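Home | Modules | Handouts | Timetable | Contact | Back to list

FITTON HOUSEHOLD SKILLS, EVENING COURSE
Handout 4: Folding and stacking knits (T-shirts, vests, thin jumpers)

Notes as given, tidied a bit. Bring this sheet back next time, we carry on from the drawer part.

1. Before you start

Table, not bed. A bed gives under your hands and the fold goes crooked. Waist height or a bit above. Clear it and wipe it, crumbs show up on dark cotton straight away.

Shirts dry right through. Slightly damp ones feel fine and then smell by the end of the week.

Right side out. Check sleeves, one is nearly always still tucked inside.

Sort first, fold second. Piles by type (short sleeve, long sleeve, vests), then by thickness. Colour last, if at all. Some of you wanted colour first, fine at home, but it makes stacks of uneven height and they lean.

2. Words we use

Band: the long strip you get after the lengthwise fold.
Tail: any bit that sticks out past the band. Hem, sleeve, whatever.
Packet: finished fold, ready to stand or stack.
Spine: the smooth folded edge. Goes outwards on a shelf, upwards in a drawer.
Pinch: thumb and finger at a corner, no more than that. A fistful drags the cloth.

3. Flattening

Lay it down, neck to your left (or right if left handed, then swap everything below).

Palms from the middle outwards. Don't press hard. Jersey stretches and springs back, and if you fold it stretched it will ripple when it relaxes. Leave it a few seconds.

Side seams: find them with your fingers. On cheap shirts they twist round to the front after washing. Ignore the seam in that case and go by the shoulder points. This came up last term, half the group were chasing the seam and getting a diamond.

Collar flat, label up where you can see it. Label is your middle mark. If it's a printed one with no tag, same thing, use the print.

4. Lengthwise fold (the band)

a) Pinch at the shoulder and at the hem, same side.
b) Lift both together, small lift. Cloth should just clear the table.
c) Carry over to the far side, lay down, let go of the hem first.
d) Sleeve back on itself, so it lies inside the band.
e) Smooth along the length once. Once!

Two people can do it, one at each end. Good for big sizes. Agree who moves first or you pull against each other. Keep a light tension, enough to take out the sag.

Band should be about the same width all the way. If it is wider at the hem, shirt is A-line or it slipped. Open up, go again, takes less time than fixing it with little tugs.

5. Michalík fold vs Revinlow fold

You'll see both on the course, the names are ours, don't go looking for them in the shops.

Michalík: band, then thirds. Hem third in first, collar third over the top. Gives a flat packet with collar showing. Best for open shelves and for suitcases.

Revinlow: band, then half, then thirds. Shorter and fatter, stands up by itself. Best for drawers. Doesn't suit thick jumpers, they spring open.

Finished Revinlow packet in a medium should stand when you let go. If it falls over, the last fold is too loose or teh cloth is too thin. Vests never stand, roll those.

6. Shelf and drawer figures (copy these down, they're in the worksheet)

Practice shelf is 44 cm wide. Measure your own, don't trust the label on the unit.

The Flondotik drawer insert on the side table is 45 cm across, so it does NOT go on the practice shelf flat. Drawer only.

Last term's group folded 1,173 items over the whole course, 233 of them in the final session. You don't have to beat it. Speed comes after the fold is straight.

7. Things that go wrong

Creases along the long edge. Usually from smoothing too many times, or from folding too soon after flattening. Also from dragging the shirt across the table to turn it. Walk round instead, or lift it.

Tail sticking out below the band. Tuck it in before you do the thirds. Left out, it makes a step in the packet and the stack tips forward. Check the near edge and the far edge both, far one gets missed.

Corner rides up when gripped. Hold it lower and closer to the table.

Dark colours hide mistakes. Navy and black especially. Get your eye down level with the table and look along it, the ridges show up from the side.

Navy T-shirt on the white table, second picture: long band made, a smaller piece with a straight hem still out past the lower edge. Both ends held.
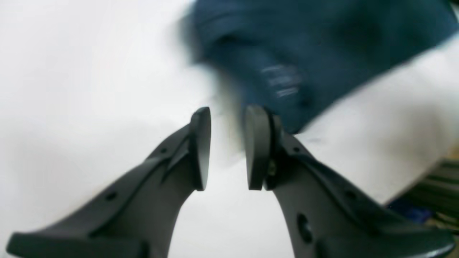
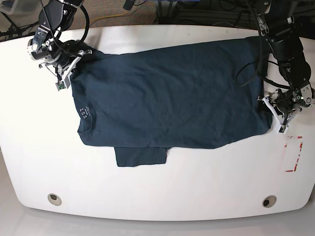
8. Practice for next time

- Ten short sleeves, any sizes. Michalík fold. Stack spines out.
- Same ten again, Revinlow. Stand them in a row.
- Write down which ones wouldn't stand and the fabric (look at the care label).
- One long sleeve. Sleeves folded back twice inside the band. Bring it folded, we'll open it up together.

Not needed: jumpers with zips, anything with a hood. Hoods are handout 6.

9. Questions left over

Folding boards, yes or no? Allowed, but learn by hand first. Board sizes vary and they're too wide for children's things.

Ironing before folding? Cotton jersey, no. Linen mix, yes, and let it cool flat before you fold or the crease sets in the wrong place.

How long can a stack be? Go by whether you can pull one out of the middle without the rest comming with it. If not, start a second stack.

Vacuum bags for summer things, we do in June with the blankets.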